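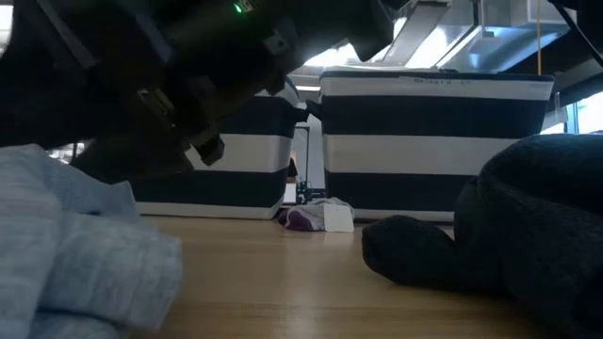 Amp cuts out when the bass hits, is it the amp or my ground?

PumuneckRider

Hi all, I put a used Vulten mono amp in the trunk of my wagon back in May, with one 10 inch sub in a sealed box. It sounds great at low volume, but once I turn it up and a big note hits, the sub goes silent for a second or 2 and then comes back. The amp's power light blinks off when it happens. The ground goes to a seat belt bolt and I used the wire that came in a cheap Jasa kit. I paid 137 bucks for the amp and would rather not buy another one. What should I check first?

lowendlarry44

Bad amp. Had the same thing, replaced it, fixed. Look for a Bellamy, they're tougher.

trunkrattle_587

I wouldn't toss it yet! If the power light goes out on loud notes, the voltage is probably dropping at the amp. Put a meter right on the amp's power and ground terminals (not at the battery) and have a friend turn it up while you watch. If it dips way down, you've got a wiring problem. Seat belt bolts are a bad ground anyway, and you don't want to mess with those for safety. Find some bare floor metal near the amp, check what's underneath before you drill, sand off the paint and bolt a ring terminal down tight. Those kit wires can be a lot thinner than the jacket makes them look, too.

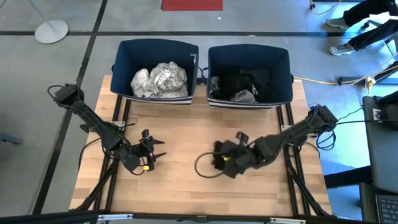 Check the box and the speaker wires while you're back there. One loose strand touching the other terminal will send an amp into protect mode, and mine did exactly that after a bumpy drive. Also make sure the amp can breathe. I used to keep soft stuff piled on top of mine, and it got crazy hot. Get a couple of fabric bins like the navy ones with the striped band, stuff your rags and cloths in there, and keep them well away from the amp. Then post your meter reading and what ohm load the sub is wired to, I'm curious now.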